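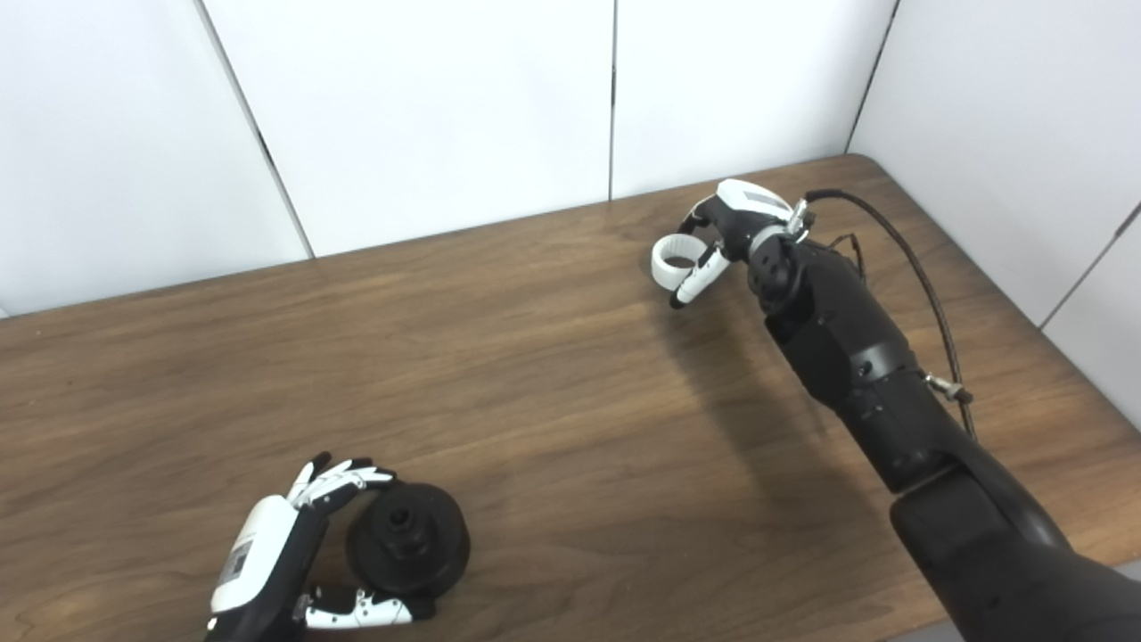
Two-handed work at a wooden table: black spool-shaped part at the left hand, white ring in the right.

Bunongate Teleoperation Station – Frequently Asked Questions

Last updated August 13, 2026

General

What does an operator do during a session?
The operator wears a headset and a pair of tracked gloves and moves through the task at normal hand height. The arms follow the wrists and the robot hands follow the fingers. Everything the arms do is logged together with the camera views, and each complete run of the task is stored as one episode.

How many episodes does a new task need?
That depends on how much the starting positions vary. The Trikska ring-and-spool set, our reference task, contains 3,272 accepted episodes. A narrow task with fixed part positions has trained acceptably on 485. We suggest collecting a small batch, training on it, and looking at where the policy fails before you book more station time.

Can I guide the arms by hand instead?
Yes. Set the controller to compliant mode and hold the arm by the forearm housing. Do not push on the fingers. Hand guiding works well for reaching and placing, and poorly for anything where the fingers have to close in a particular order. You will also appear in the camera views, so hand-guided episodes must be replayed on the arms without you before they are exported. Replay is a single command, but it takes as long as the original run.

Can both methods be mixed in one dataset?
They can be stored together. The method is written to the episode header and the export tool filters on it.

Recording

Where should the parts start?
Within reach of the hand that will pick them up. For two-handed tasks, leave clear table between the parts so that the arms do not cross early in the episode. Move the starting positions a little between episodes, and do not mark them on the tabletop. Tape marks end up in the training data.

What pace should I work at?
Slower than you would with your own hands. Sudden wrist turns cause the arm to lag behind the glove, and the log then shows a commanded position the arm never reached. If the lag indicator turns amber, hold still until it clears.

Do I have to keep the idle hand still?
Rest it in a natural position. A hand that drifts while the other one works teaches the policy to drift.

I dropped the part. Is the episode lost?
No. If the part is still within reach, pick it up and continue, then tag the episode "recovery" when you stop. If it left the table, stop and tag it "fail". Please do not delete failed episodes at the station – the Jarman review tool needs them to work out acceptance rates.

How long can one episode be?
The hard limit is 2 minutes. Longer tasks should be split at a point where both hands are free.

Hardware

The fingers do not close fully around thin parts. Is this a fault?
Usually it is calibration. Open and close both gloves five times from the calibration screen, then repeat the grip. If one finger still stops short, report the hand's label number to the support desk.

How often are the hands serviced?
Tendon tension is checked every 1,000 episodes. The station shows a reminder and continues to record, but episodes made after the reminder are flagged until the check has been entered.

Does the cable at the wrist limit rotation?
Yes. The software stops wrist rotation before the cable goes tight. If you reach the stop during a task, back out and approach the part from another angle.

Data and access

Which formats can I export?
Raw logs, or the packed format used by the Hurnavberg training pipeline. Stations installed before January need a firmware update for the packed format.

Who can see my recordings?
Members of your project only. Audio is not recorded.

How do I book a station?
Through the scheduling page, in half-day blocks. First-time operators are booked with a supervisor and should allow an extra hour for glove fitting.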